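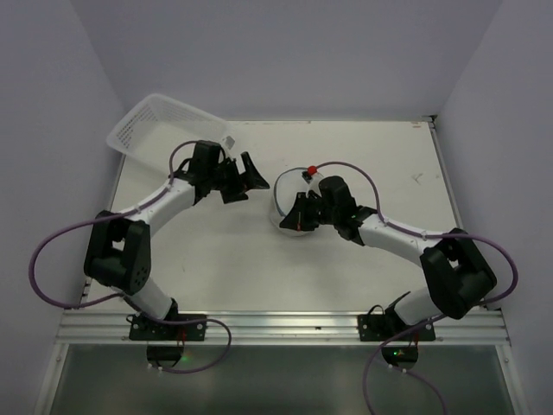
How many demos before the first training run?

Two-arm cell, one task, bowl to basket. I have 61 episodes so far. Train now or keep recording?
– Mirela Seixas

Train now. You'll find bad episodes sooner. We did our first run at Plikia with fewer.
– Gilmar Camargo

Depends. We went to 800, but move the basket every 7 episodes or it learns one spot. Drop any where an arm stalls.
– Lertchai Ongart

more is better

Last updated: Wednesday, December 10, 2025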